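# Zaledus starts recording household tasks in lived-in bedrooms

October 24, 2024
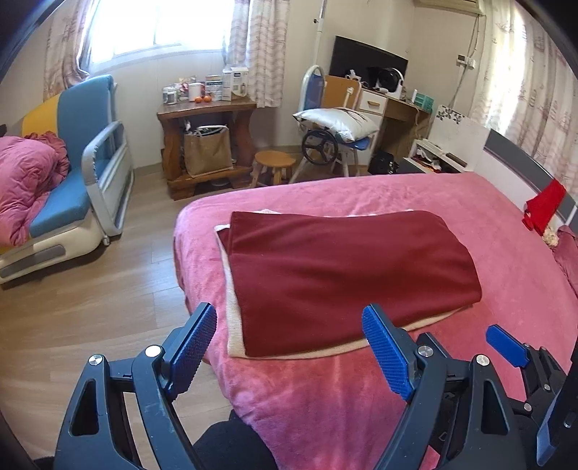

*Hand-held gripper with its fingers open, over a folded maroon cloth on a bed.*

Zaledus has moved part of its robot training work out of its test apartment and into homes, the company said Thursday. Workers there use hand-held grippers to fold, lift and spread bedding and clothes. The recordings are used to teach a robot arm the same tasks.

The home sessions are part of a project called Koster, which began last year with kitchen jobs such as stacking bowls and wiping counters. Cloth was added this fall. The company has signed up 23 households so far and plans to reach 51 by the end of November.

The method does not need a robot in the house. A person holds the gripper by its handle and does the job with it, opening and closing the two fingers by hand. A camera on the tool records what the fingers are doing. Zaledus says its target for the cloth tasks is 800 usable recordings.

"We had a very tidy room with one bed in it, and the arm learned that room," said Eun-seong Koo, who runs the Koster project. "Then we put it next to a different bed with a different blanket and it reached for the wrong edge. People have curtains, cushions, bright windows, things on the table. We need all of that in the recordings."

Residents are asked to leave the room the way it is. Workers may clear enough of the bed to lay out a cloth, but they do not change the bedding or move furniture. A visit lasts one afternoon. Each person doing the folding must first finish five practice rounds at the company's office.

Koo said thick blankets have been harder than expected. A thin cloth on a hard table can be pinched at the corner with little trouble. On a soft bed the fingers can pick up the blanket along with the cloth, and the worker has to let go and try again. Those failed grabs are kept but marked separately.

Zaledus also collects some recordings by remote control, with an operator steering a fixed arm at its office. That work is done with equipment from Disine and will continue. Koo said remote control gives a closer match to how the arm moves, but it is slow with cloth, and the arm is too heavy to carry up to an apartment.

Rultex, a laundry services company, is paying for part of the cloth work and will get the first trained arm for testing. The two companies have not set a date for that. Households that want to take part can apply through the Zaledus office until the end of November.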